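Passage Diary, Winter Coastal Sailing, Day Four
At sea between Druvport and Montecinos
November 2025

The ship left Druvport last night at the advertised hour with 800 passengers on board. The Passage Diary is kept by the Passenger Office and is intended for guests who are considering the same sailing next season. Entries are written on the evening of the day they concern.

The night was rougher than the previous three. Guests on the lower forward decks reported noise from the bow thrusters at departure and a steady roll from one in the morning until just before breakfast. The Office was awake for most of it. Cabins toward the middle of the ship were noticeably calmer, and guests who know themselves to be sensitive to motion are again advised to request one at the time of booking. Tablets for seasickness are kept at the reception desk and are given out free of charge at any hour. The desk had run out of the chewable kind by six and offered the ordinary kind until the medical center opened.

Breakfast was served on two decks as usual. Attendance in the main dining room was low, and those who came were seated at once. The buffet upstairs was crowded, as the outdoor section had been closed on account of the wind and all its tables were stacked and tied down. The porridge has improved since the second day. The coffee has not, and the matter has been passed to the galley in writing.

At nine the bridge announced that the call at Montecinos would be moved from this afternoon to tomorrow morning. The swell at the harbor entrance was above the limit set by the port, and the pilot boat could not go out. The announcement was made in the public areas and in the corridors but was not carried into the cabins, and a number of guests learned of the change only when they arrived at the gangway deck dressed for shore. The Office regrets this. Any later change to a port call will be announced in the cabins as well.

Guests holding tickets for the afternoon walking tour were told that their tickets would be honored tomorrow without exchange. The salt works excursion could not be moved, as the operator has only one coach on that day, and it has been refunded in full to the onboard account. More than 300 guests had booked one or the other. The line at the excursions desk reached the library doors by half past nine and had gone by noon. It was orderly. Two of the pursers brought out chairs for those who did not wish to stand, and the Office records its thanks to them.

A sea day put together at short notice is never as full as one that has been planned, and the program issued at ten was a single sheet printed on one side. It listed a talk on the history of the coastal mail service, a second showing of last night's film, an afternoon of card games, and an additional choir practice. The talk was well attended and overran. The speaker explained how the mail boats once called at every inlet between Druvport and Grimside, and how passengers were carried at first only as a favor, sitting on the sacks. Several guests asked about the old landing at Grimside, which had no pier until the harbor was rebuilt. Mail and travelers were lowered into an open boat. A model of one of those boats is kept in the forward stairwell between decks five and six, and it is worth the climb.

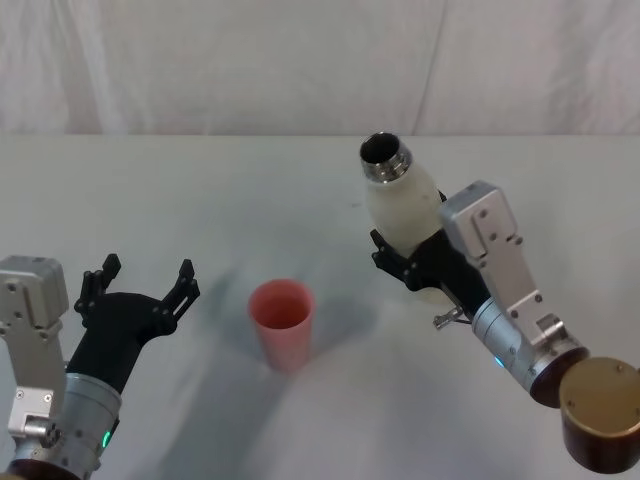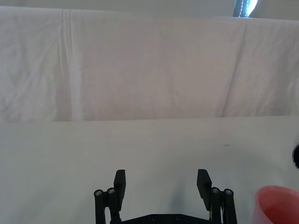

The white table and the cloth hung behind it.

Lunch ran from noon to two. The kitchen had prepared a light service on the assumption that most guests would be ashore, and the fish soup was finished by one. Sandwiches were brought up in its place. Guests at the late end of lunch were understanding, on the whole. A request was made for the soup to return at dinner, and it did.

The wind eased at three. The promenade deck was reopened on the port side only, and a good many people went out to walk. Visibility was fair. The coast here is low and brown at this season, with a line of hills standing well back from the water, and the Ernus light could be seen from the rail until it dropped behind the headland. The Ernus marks the halfway point of the passage. It is the custom on this route to sound the horn once when passing it, and this was done, to the alarm of some guests who had fallen asleep in the deck chairs. Dolphins were reported off the stern. The Office did not see them.

Tea was taken in the aft lounge. The lounge holds fewer people than wish to use it on a sea day, and the Office asks again that books, cardigans, and other belongings not be used to hold a seat for longer than 30 minutes. Items left beyond that time are taken to reception, where they may be collected. Today's collection included one shoe.

The pool remained covered. The indoor thermal area was open, and the morning charge of 12 dollars was dropped for the day in view of the missed port. It was full throughout. Guests with bookings for treatments were seen at their proper times, though the waiting area was warm and lacked drinking water for part of the afternoon. A larger water container has been requested.

On the matter of dress, questions continue to arise. This evening was to have been informal, following a day ashore, and tomorrow was to have been the second formal night. The two have not been exchanged. Some guests dressed formally tonight on the understanding that they had been, and they were a handsome sight at dinner. Tomorrow remains formal. The laundry will press one garment per cabin without charge if it is handed in before ten in the morning.

Dinner was the best meal of the passage so far. The lamb was tender, the potatoes had been cooked in the same pan, and the apple tart was served hot. The wine list is short. The house red is sound and the house white is thin, and guests who prefer white may be happier with the next bottle up. Service at the second sitting was slow between the first course and the main, owing to a lift that was out of use between the galley and the dining room. It is to be repaired at Montecinos if the part can be found there. Failing that, the repair will wait for the January refit.

The evening concert was given by the ship's trio in the main lounge. They played dance music for the first half and quieter pieces after the interval. The floor was not used much, as there was still a little motion, but several couples managed very well. The choir, which had met for the first time only on Sunday, was allowed one song at the close. It began again after a false start and was warmly received.

Clocks are not changed tonight. The pilot is expected at half past six, and the ship should be alongside at Montecinos by eight. Guests on the walking tour should meet in the theater, bring a waterproof coat, and wear shoes with a proper grip, as the steps up from the old quay are steep and are said to be slippery after rain. The last tender question has also been settled: no tenders will be used, as the ship has been given a berth. The gangway will be on deck three. All guests must be back on board by four, and the ship will sail for Grimside at five.

The sea at the time of writing is moderate and the barometer is rising. The corridor outside the Office is quiet, apart from a trolley with a loose wheel.

Comments (4)

Reader in Druvport
We took this sailing two winters ago and also missed the first day at Montecinos. Does the walking tour still stop at the covered market? It was the part we liked best and it is not mentioned here.

Mid-ship, deck six
Can confirm the roll. We slept through most of it, but our friends at the front did not and told us so at breakfast. The lamb was every bit as good as described.

Guest, second sitting
The refund for the salt works was on our account by dinner time. Please pass on our thanks to the excursions desk. We waited a long time but the staff were very patient with everyone.

Booked for next year
Could the diary say which cabins have a bath? I have asked by telephone twice and been given two different answers.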